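Jedard raises seed round led by Ultex to finish its first co-op puzzle game, Jedavstead

The studio will use the money to complete the PC version, open a closed test in May and hire two programmers.

Jedard, an independent game studio, announces today that it has closed a seed investment round led by Ultex, with participation of the publisher Rautiainen. The parties have agreed to not disclose the size of the round. Ultex receives one seat on the board of the studio. The founders keep the majority of the shares.

Jedard was started by Nele Vanhove and Pieter Segers, who worked together before on puzzle games for tablets. The team has worked on Jedavstead from the beginning. It is a cooperative game for two players, in which they run a small repair town on an island where the tide comes in every evening. One player works above the water line and the other below it. They have different tools and see different parts of the same machine, so they must talk to each other to repair it.

"We wanted to make a game that you play with one person you know well, and that you can stop after half an hour without losing anything," says Nele Vanhove, creative director of Jedard. "With this investment we can finish the game that we planned, including the winter chapter, which we had already taken out two times for reasons of budget."

A first prototype was played by 734 people during a small test by invitation. The comments from this test led to several changes. The voice chat is now built into the game, the text can be made larger in all menus, and a player who loses the connection can come back in the same repair without starting again. The studio also made the first chapter shorter, after many testers wrote that they waited too long for the diving suit.

The closed test in May will have 3000 places. Players can register in pairs or alone. Who registers alone will be matched with another player who speaks the same language. The test contains the first two chapters and progress will not be carried over to the final game.

Mirjam Hendriks, partner at Ultex, will join the board. "Many studios show us a game for two, but often the second player is only helping the first one," says Hendriks. "In Jedavstead both have a full job to do. We played the prototype at our office and the meeting after it started late."

Rautiainen will publish the game and take care of localization and customer support. Gijs Van Damme is the producer on the side of the publisher. A console version is under study, but no decision has been taken.

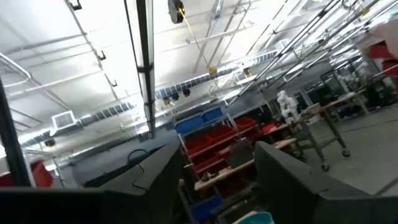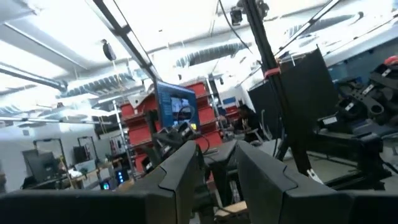
The art of Jedavstead is made by a team under Mirjam Boersma, who joined the studio as art director after the prototype. Her team draws most objects in the game from things that can be found in real workplaces, and keeps the colors strong so that both players can name what they see quickly. Red storage bins in rows, like the ones in the second picture, are easy to point out to a partner over voice chat, and the storage rooms of the island will follow the same idea. The lower town uses fewer colors, and there the players must describe things more by shape and sound.

The two open positions are a network programmer and a gameplay programmer. Both are full time, and remote work is possible within European time zones. Candidates are asked to send a short letter and one piece of work that they are happy with. Experience with co-op games is welcome but not required.

Press can request early access to the closed test and a set of screenshots through the contact form on the website of Jedard. Interviews with Nele Vanhove and Pieter Segers are possible in English and Dutch.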